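Tellach Home Boards > Kitchen and Storage > White laminate vs. sealed wood for a work table

darkden_33
Posted March 10, 2020

I am replacing a work surface that is used for food prep and for sorting small household items. The two candidates are a white laminate top and an oiled maple top. Cost is similar at the size I need. My main concern is staining at the seams and wear from dragging bowls and bins across the same spot. Has anyone kept records on either?

nillness
Reply 1

Laminate. The wear layer is thin, but it is uniform, and unglazed bowl bases do most of the damage.

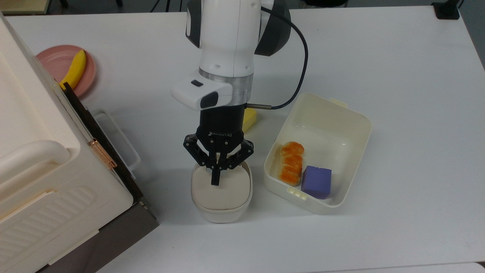

Put felt or silicone under anything ceramic and the scuffing mostly stops. Seams are a separate problem. Seal them with clear silicone and redo the bead every July.

rattana_limsakul
Reply 2

I disagree on laminate. Once water gets under an edge, the core swells and cannot be repaired. Oiled maple can be sanded. I have sanded mine 2 times in 11 years and the top is still flat.

nillness
Reply 3

Sanding means clearing the table and waiting for the oil to cure. For a surface in daily use that is a real cost. Edge swelling is an installation fault – a sealed edge does not take on water.

smarar
Reply 4

Shobha Marar here, I fit tops for Krishnan. Sealed edges do fail, usually at the front corner where people lean. Ask for a solid edge strip instead of a glued band. For sorting, use bins with a smooth base and keep them in one place.
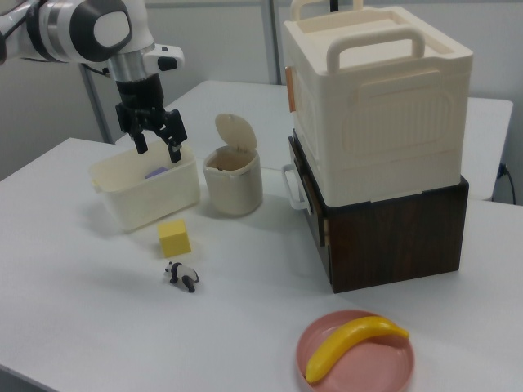
Thread length: 2 min read

The strip adds cost but it takes impact well. I would still choose maple if knives are used directly on the surface, and laminate if they are not.

rattana_limsakul
Reply 5

Knives should not be used directly on either one. Get a board.

darkden_33
Reply 6

No knives, so laminate with the solid strip. Does the strip need its own sealant, or does the seam bead cover it?

smarar
Reply 7

Separate bead, same product. Let it cure before loading the edge.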